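3. Materials and Setting

3.1 Work surface

All sorting and put-away tasks were carried out at a single table in the Surotham study room. The tabletop is pale and close to white, and it was chosen over the darker surface used in the pilot after several participants reported that transparent items were hard to locate on it. A light surface does not remove this problem entirely. Clear material lets the table show through, so that the outline of an object is given mostly by its trim, by its creases, and by reflections of the overhead lighting. The room lighting was left at one setting for the whole of the study, and window blinds were kept closed. The surface was wiped before each session and anything not listed for the task was returned to the shelf.

Participants were allowed to stand or sit. Those who sat used the same chair at one fixed height. We did not restrict which hand was used, and hand use was coded afterward from the session notes.

3.2 Loose items

The loose items were selected from the inventory compiled for the Negussie household survey, which lists over 1000 entries under the general heading of small unassigned objects. From these we drew 12 items that a typical adult could pick up with one hand and that had no obvious home in a kitchen, desk, or closet. Items with sharp edges were excluded, as were items that respondents had strong feelings about throwing away (letters, photographs, keys). The remaining set covers a range of shapes, from flat and flexible to round and rigid.

The ball deserves separate comment. It is orange, smooth, and matte, about the size of a table-tennis ball, and it was the only item in the set that could roll off the table if released carelessly (Figure 2). In the Negussie inventory, balls appear under toys, pet supplies, and sports equipment in nearly equal proportion, which makes the category assignment ambiguous. This ambiguity was wanted. A participant who places the ball with the toys and one who places it with the pet supplies are both following a consistent rule, and the scoring described in Section 4 treats the two placements as equivalent so long as the rule is applied to the neighboring items as well.

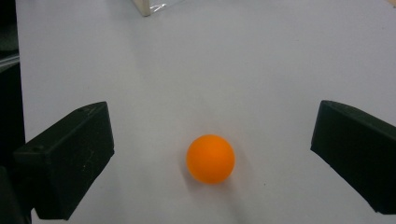 Color was not controlled across the set. A saturated item against a pale surface is found quickly, and search time for such items is expected to be short wherever they are placed. We therefore report search times for strongly colored items separately from those for neutral items, and we make no claim about the effect of color as such. Size was controlled only loosely. Each item had to pass through the opening of the smallest container without being bent or folded, a condition that excluded two candidates from the original list.

At the start of a trial, items were placed on the table one at a time, in an order drawn in advance. The participant was asked to name a category for the item before handling it. If no category was given within 14 seconds, the trial continued and the response was recorded as open. Open responses were not treated as errors. In the pilot they were most frequent for the ball and for a short length of cord, and participants who gave an open response often resolved it later by creating a mixed category ("odds and ends," "for the kids," "later").

3.3 Containers

Three kinds of container were used: opaque lidded boxes, shallow open trays, and transparent pouches. The boxes and trays are ordinary household goods and are described in full in the supplementary list. Lids were removed and set to the left of each box before the session so that opening time would not be confounded with decision time. Labels were omitted from all containers, including those whose contents could not be seen from the side.

The pouches require more detail, as they differ from the rigid containers in two respects that bear on the results. First, the walls are clear vinyl, so that contents can in principle be inspected without opening or lifting the pouch. Second, the shape depends on how the pouch has been set down. Set upright, it takes the form of a rectangular open box, with beige canvas binding along the edges giving some definition to the corners. The vinyl itself creases and wrinkles, and under overhead lighting the folds return bright white streaks (Figure 3). Contents lying behind such a streak may be partly masked, and for this reason we avoid describing the pouches as fully visible storage. The term used below is "see-through," in the limited sense that no opaque panel stands between the viewer and the contents.

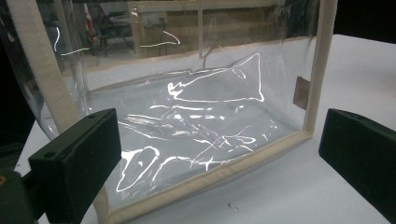

Catalina Lagos coded the pouch trials from the written protocols, without access to the participants' own ratings of the containers. A placement was coded as direct if the item was put into the pouch in one movement, and as assisted if the participant first spread, held, or straightened a wall of the pouch. Assisted placements were expected to be rare for trays and boxes and common for pouches. The distinction matters for the comparison with the Bilus procedure, in which all containers are rigid and the time taken to prepare an opening is not recorded.

Across the full schedule there were 135 scored placements. Trials interrupted by a dropped item were repeated at the end of the session, and only the repeated trial was scored. Retrieval was tested after a filled interval, during which participants completed the Flultance questionnaire on storage habits at home. They were then asked to name the container holding each item before looking for it. Containers stayed where the participant had left them, including pouches that had slumped or been turned, as the orientation at retrieval was itself of interest.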